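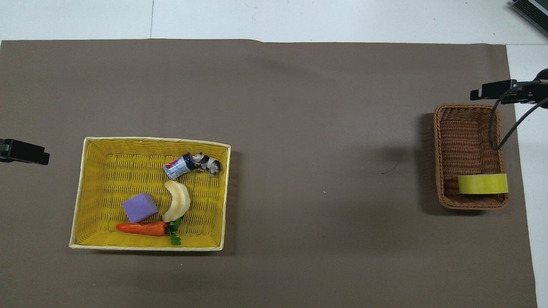
**Mudassar Soomro** wrote:

The ringing returns from Mergate should not be released until the June nets have been checked again. Two of the warblers carry ring numbers already issued to the Danbridge group.

**Celeste Quezada** replied:

I cannot agree to hold the whole return. The group ringed 100 birds at Mergate, and 14 of those were recaptures from last year. Two doubtful entries may be marked as such and the remainder sent.

**Kaan Gezer** replied:

Members are reminded that corrections close on Thu 17 August. Danbridge has been asked for its ring list -- the paper copy, please, as the typed one has gaps.

**Mudassar Soomro** replied:

My objection stands. Net 9 was moved 21 metres towards the reed bed and the log does not record the day. Any comparison of reed warbler numbers would be unsound.

**Tyyne Riihimäki** replied:

The move is entered in my own notebook and I shall post the page tonight. I support Celeste on the return, but net 9 should be left out of the yearly comparison.

**Celeste Quezada** replied:

Agreed as to net 9.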